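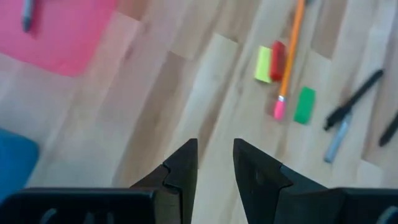

The gripper on our left arm reports "grip OK" when it has nothing in it, and I no longer believe the explanation we got. We run the Edet controller on a two-arm sorting table at Masarham, pens and erasers into bins. Out of 763 logged picks in September, 147 were marked good with no part between the fingers. Support says it's glare off the wood. Look at the left finger, with that notched step on its inner side where the wide part meets the narrow part. I think the controller sees the fingers stop moving and calls that a grip, whatever stopped them. Glare doesn't move a finger. Has anyone else been told glare?
-- stallcurrent, 9:12 am

Same controller, same "glare" email, word for word. We hung a black curtain over the whole table at Wuncombe. No change in the log. I'd still check your calibration before blaming the finger shape, though. Ours drifted and the closed position was off enough to read as a thin part. A pencil is not very thick.
-- oddbins, 9:40 am

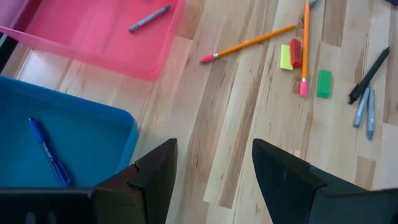 Does the false grip happen on both arms, or only the left?
It happens on both, but the right arm does it far less often, and only after a long run.

So it's drift. Something that gets worse over a long run is drift, you've answered your own thread.
-- oddbins, 10:03 am

Maybe for the right. The left one does it on pick number 1 after a fresh zero. I'm not buying drift that shows up before the arm has done anything. And what bothers me more than a missed eraser is what comes next: the arm thinks it's loaded, so it heads for the bin at carry height, and the other arm gets told the space is free.
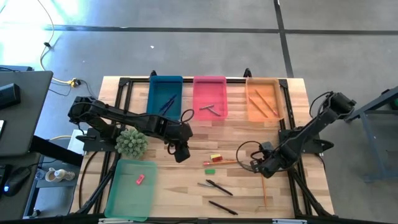 Left and right arms over the table at Masarham, three trays along the back.

There isn't a lot of room between those two, and the only thing keeping them apart is a flag set by a sensor I don't trust.
-- stallcurrent, 10:21 am

Come on. They're small arms. Worst case you bend a finger and lose an afternoon. Calling this a safety matter is a stretch.
-- halfduplex, 10:50 am

Worst case is somebody reaching in for a dropped pen because the log says the arm is busy elsewhere. I've watched people do it.
-- oddbins, 10:58 am
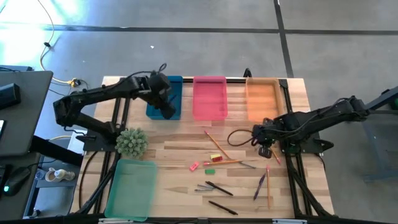

Ülle Adomaitis
Controls technician, Dutau

I've read the release notes everyone keeps quoting and they don't say what people think they say. The "grip check" in this version is a timeout plus a motor current limit. It never looks at finger width unless you turn that on, and it ships turned off. With the gripper down inside a bin, like the left one over the blue bin, a finger touching the wall could trip the current limit just as well as a pen would. I can't prove that is what stallcurrent has. I did get the same pattern on our bench: 214 empty closes against a bin wall, and nearly all of them came back good. Turn on the width check, take the "space free" flag off the grip result, and keep hands out until both arms are stopped at the switch -- paused in software does not count.

Width check is on now. First hour looks better, but so did the first hour after the last "fix," so I'm leaving this open. The arms run one at a time until I've seen a full week of logs. If support wants to keep saying glare they can come stand next to it.
-- stallcurrent, 3:35 pm

One at a time kills your throughput. Seems like a lot to give up over a checkbox.
-- halfduplex, 3:52 pm

Contact the moderators | Copyright remains with individual posters | Back to top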